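Nustley Sink Caddy, Standard

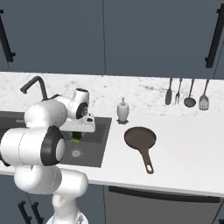 The Nustley holds a sponge, a brush and whatever is left of the dish soap. We have been asked whether it does anything else. It drains.

Two suction feet on the back, two more years of warranty than the Hollness it replaces. The tray lifts out for cleaning, a job you will put off until December like everyone else.

Fits basins with straight or sloped walls. Does not fit round bar sinks — Pieter Van der Merwe in our returns department would like this read twice.

Dishwasher safe, top rack.

Pack of 3 also available
Item no. 61
Sold by Karpenko Kitchen Goods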